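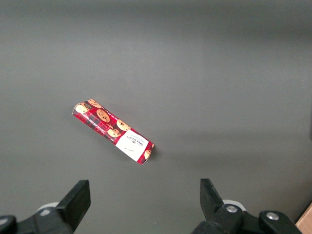 5. Setting up the gripper and the first pick

By now the arm should be bolted down, homed and no longer making the noise described in section 4. If it is still making the noise, go back to section 4. The rest of us will wait.

This section covers the two-finger gripper and the first pick. It applies to the Fletine build with the Peris wrist plate. If you are using the older Domański plate, the holes are the same but the screws are shorter, and you will discover this by dropping one inside the wrist.

You will need:
the hex key from the lid of the toolbox (return it to the lid of the toolbox)
a steel rule
masking tape
a boxed thing to pick up

5.1 Fitting the fingers

1. Turn the arm off at the wall. The button on the control box only stops it moving, and it has been known to change its mind.

2. Slide each finger into its mount with the flat black pad facing inwards. A pad facing outwards will grip nothing, with great conviction.

3. Do up the screws until they are snug, then stop. The mounts are plastic and will strip before you feel anything useful through the key.

4. Push the fingers together by hand. The pads should meet along their whole length. If they touch only at the tips, loosen the right-hand mount, press the pads flat against each other and tighten it again.

Note: a slight inward lean on the pads when the gripper is open is normal. Please don't file them straight. We have run out of spares and the printer is booked until December.

5.2 Setting the opening

5. Turn the power back on and open the Wosora panel on the workshop computer. Choose Gripper, then Limits.

6. Press Open and let the fingers travel out until they stop. Measure the gap between the pads and type it in. On our build it comes to 140 mm. If yours comes to 1971, you have typed the year the bench was made, which is stamped on the leg beside the rule hook. It has happened.

7. Press Close with nothing between the fingers. The panel should read zero. If it reads 2 or 3, press Set Zero and carry on. Anything higher means a finger isn't home in its mount.

CAUTION: The gripper does not know what a thumb is. Keep hands off the bench whenever the green light is on, including when you are only going to nudge something.

5.3 Choosing something to pick up

Use a long, light box with firm sides. A packet of Walkers biscuits does nicely: the tartan wrapper stands out well against a matt grey top, and the wrist camera needs all the help it can get. Avoid anything shiny, anything round and anything you borrowed.

8. Clear the grey top and lay the box down flat. Set it at a slant to the gripper. A box lined up perfectly square will be picked up perfectly, and you will learn nothing about whether the turn setting works.

9. Check the camera view on the panel. You want the whole box in sight, with both fingers showing along the bottom edge. If only one finger shows, the camera has slipped in its clip.

10. Put a strip of tape on the bench by the base of the arm and write today's height offset on it. The panel forgets. The tape doesn't, provided the person after you leaves it alone.

5.4 The first pick

11. Set speed to Slow. There is a Normal setting. It was named by an optimist.

12. Press Find. An outline should appear around the box on the panel. If it appears around the label only, turn the lamp away from the bench and press Find again.

13. Press Hover. The gripper should move over the box and turn until the pads lie along its long sides. If it offers to take the box by its ends, press Stop, go back to Limits and swap the X and Y values.

14. Press Pick and keep one hand on the stop button.

15. If the box lifts, let it hang for a moment, then press Place. If it slides out, raise the grip force by one step and repeat from step 12.

CAUTION: Raise the force one step at a time. Full force is meant for timber offcuts. Shortbread and cookies become crumbs well before that, and the crumbs get into the lower joint.

16. When three picks in a row have worked, save the settings under your own name. Settings saved as "test", "test new" or "final" are deleted on 1st May.

Go to section 6 for picking things up off a moving surface, once you have swept.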